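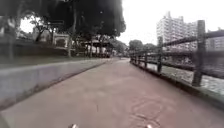 걸으면서 포르투갈어 배우기, 그 미미한 성과에 대하여

포르투갈어를 시작한 지 일곱 달이 됐다. 이 정도면 뭐라도 말할 줄 알겠지 싶겠지만 내가 자신 있게 할 수 있는 말은 "삼촌은 거북이를 먹지 않습니다" 정도다. 교재가 그렇게 가르쳤다. 우리 삼촌은 정말로 거북이를 안 드시니 거짓말은 아니다.

발단은 회사였다. 작년에 포르탈레자 쪽 사무실과 일이 엮이면서 에질레우자 살레스(Edileuza Sales)라는 분과 매주 화상회의를 하게 됐다. 회의는 영어로 한다. 양쪽 다 영어가 모국어가 아니어서 분위기는 대체로 평등하고 느리다. 그런데 회의 끝에 그쪽 사람들끼리 포르투갈어로 한마디 하고 와르르 웃는 순간이 있다. 나는 그게 궁금해서 공부를 시작했다. 향학열이라고 불러도 좋고 피해의식이라고 불러도 좋다.

책상 앞에서는 안 된다

처음 두 주는 책상에서 했다. 퇴근하고 씻고 앉아서 교재를 펴면 눈이 감겼다. 동사 변화표는 수면제로 팔아도 될 물건이다. 접속법 과거까지 가보지도 못했는데 벌써 그 정도였으니 뒤쪽은 처방전이 필요할 것이다.

그래서 걷기로 했다. 듣기 강의를 틀어 놓고 저녁에 걷는다. 걷는 동안에는 적어도 잠들지 않고, 운동도 되고, 시간도 아낀다. 이런 식의 일석이조 계획이 내 인생에서 성공한 적은 한 번도 없지만 사람은 배우지를 못한다. 포르투갈어도 못 배우는데 그런 걸 배울 리가.

내가 쓰는 건 '미란다(Miranda)'라는 앱이다. 한 강이 20분이고, 여자 목소리가 한 문장을 읽고 나서 따라 할 시간을 준다. 그 틈이 묘하게 길다. 내가 틀리고, 틀린 걸 깨닫고, 잠깐 인생을 돌아볼 수 있을 만큼 길다. 그러고 나면 미란다가 아주 상냥하게 "무이투 벵!" 한다. 내가 뭐라고 했는지 들리지도 않으면서. 저번에는 기침만 했는데도 아주 훌륭하다고 했다.

콧소리 문제

포르투갈어에는 콧소리 모음이 있다. 빵은 pão다. 이걸 콧소리 없이 하면 막대기, 그러니까 pau가 된다. 막대기로만 끝나면 괜찮은데 다른 뜻도 있다고 한다. 나는 이 사실을 석 달째에 알았고, 그전에 에질레우자 씨에게 한국에서는 아침에 빵을 많이 먹는다고 포르투갈어로 말한 적이 있다. 그날 그쪽 화면이 한동안 꺼져 있었다. 통신 장애였다고 믿기로 했다.

그 뒤로 콧소리 연습을 열심히 한다. 문제는 걸으면서 한다는 것이다. 저녁 산책길에 성인 한 명이 "앙, 앙웅, 나웅, 빠웅" 하면서 다가오면 사람들은 길을 넓게 비켜 준다. 개들은 오히려 관심을 보인다. 특히 나이 든 시추 한 마리가 내 ão 발음에 늘 고개를 갸웃하는데, 지금까지 받아 본 피드백 중에서 제일 정직하다.

이어폰도 한몫한다. 전에 쓰던 게 고장 나서 스콜렉(Skolleck)이라는 회사 것을 샀는데 주변 소리가 너무 잘 막힌다. 그래서 내 목소리가 얼마나 큰지 모르게 된다. 남편 말로는 아파트 입구에서부터 내가 오는 걸 알 수 있단다. 저녁밥 데울 시간이 생겨서 편하다고 한다.

선생님을 구하다

혼자서는 안 되겠다 싶어 11월부터 온라인 과외도 시작했다. 선생님은 클레이통 세이샤스(Cleiton Seixas) 씨, 헤시피 출신이고 웃음소리가 아주 크다. 첫 시간에 그동안 배운 걸 말해 보라기에 삼촌과 거북이 이야기를 했다. 선생님은 잠시 생각하더니 그럼 삼촌은 뭘 드시냐고 물었다. 준비한 답이 없어서 빵이라고 했다. 콧소리를 넣어서, 아주 조심스럽게.

선생님이 처음 내준 숙제는 노래 듣기였다. 가사를 받아 적어 오라는데, 한 곡을 일주일 내내 듣고 건진 단어가 '마음'과 '바다'와 '아니'였다. 브라질 노래의 절반은 이 세 단어로 해결되는 것 같다고 했더니 선생님이 부정하지 않았다.

이상하게도 노래를 들으면서 걷는 건 강의를 들으면서 걷는 것보다 훨씬 낫다. 따라 해야 한다는 부담이 없으니 발걸음도 그럭저럭 맞고, 모르는 말이 지나가도 그냥 지나가게 둔다. 그러다 어제 들은 단어가 오늘 다른 노래에서 불쑥 나오면 길에서 혼자 반가워한다. 모르는 동네에서 아는 사람을 만난 기분인데, 이름은 아는데 직업은 모르는 그런 사이다. ainda가 특히 그렇다. 매일 만나는데 '아직'인지 '여전히'인지 볼 때마다 헷갈린다.

지금까지의 중간 점검

읽기는 식당 메뉴판 정도는 된다. 우리 동네에 브라질 식당이 없을 뿐이다. 쓰기는 메일 첫 줄의 인사까지 포르투갈어로 하고 두 번째 줄부터 영어로 도망친다. 말하기는 앞에서 다 고백했으니 생략하겠다.

듣기는 지난번 회의에서 작은 사건이 있었다. 회의가 끝나갈 무렵 늘 그렇듯 저쪽에서 누가 한마디 했고 다들 웃었다. 그런데 이번에는 들렸다. 일곱 달 만에 처음으로 문장 하나가 통째로 들어왔다.

"점심 뭐 먹지?"

그게 다였다. 왜 웃었는지는 아직도 모르겠다. 클레이통 선생님에게 물어봤더니 자기도 모르겠단다. 일단 이번 주 숙제는 삼촌의 하루 일과를 과거형으로 써 가는 것이고, 나는 아직 삼촌을 침대에서 일으키지도 못했다. '일어나다'가 재귀동사라서 그렇다.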